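right, thread time. I have finally moved my whole music library off the old laptop and onto my ancient little player, and I have Opinions about the software. 1/

Background for anyone who missed my moaning in February: 3,081 tracks, half of them ripped from CDs when I was a student, filed by someone (me) who thought "misc2" was a sensible folder name. 2/

First go was with Sundau, which everybody recommends. Lovely to look at! Big album covers, smooth scrolling, the lot. Then it asked me to make an account before it would copy a single song down a cable. No thank you. 3/

Second go was Doolan. Does the job, looks like a tax return. You drag files into a box on the left and they show up in a box on the right, and I could have lived with that, except it put every track with an accent in the title under "?". My entire Brazilian phase, gone to "?". 4/

So Archana Pandey (hi Archana, I know you're reading) told me to try Merkell, the converter one. You point it at a folder, pick your player from a list, and it turns everything into something the player can read and sends it over in one go. 5/

Things I like about Merkell: it skips songs you've already got. It remembers where it stopped if the cable comes out (the cable comes out a LOT). And it does video too, if you fancy squinting at a film on a screen the size of a biscuit. 6/

Things I don't: the free version only does 75 tracks at a time. I did the first few batches like that out of pure stubbornness, then gave in and paid. Also the help page is one long paragraph and I'm fairly sure it was written for the version before this one. 7/

Settings, as a few of you asked. I left the sound quality on the middle option. Tried the top one on a couple of albums and on my headphones I couldn't hear any difference, and the files were massive. Your ears may be posher than mine. 8/

DO tick "keep original files". It's off to start with, why is it off to start with?? Corey Ruddock found this out the hard way with his dad's jazz collection and had to rip the whole lot again. Sorry Corey. 9/

Whole thing took over 4 hours, mostly because my old laptop wheezes if you open two windows. I set it going after tea and went off to do other stuff. 10/

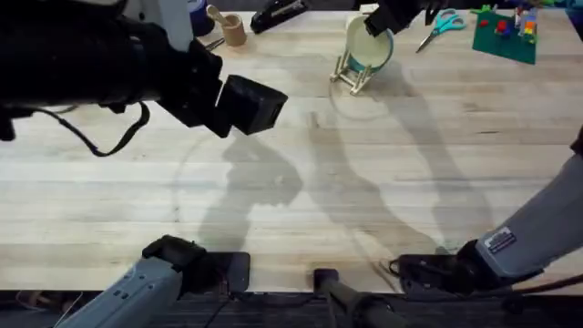
HOW I DID IT, short version, for people who scroll to the end:
Put all the music in one folder, subfolders are fine.
Back that folder up somewhere else. Please.
Open Merkell, choose "my player", choose the folder.
Tick "keep original files".
Press go, leave it alone. 11/

One more thing, playlists. Merkell will bring them across, but only if you export them from your old program first as plain list files. I hadn't, so I've been rebuilding mine by hand. I'm at track 70 of the running one and have gone right off half of it. 12/

Somebody's asked about Teten. Not tried it! It looks like it's phones only, but if you've had it working with an older player tell me, I'd like to know if it copes with accents. 13/

Also yes, the album covers did come across, apart from the compilations, which have all got the same cover for some reason. Looking into it tomorrow, will add to this thread if I get anywhere. 14/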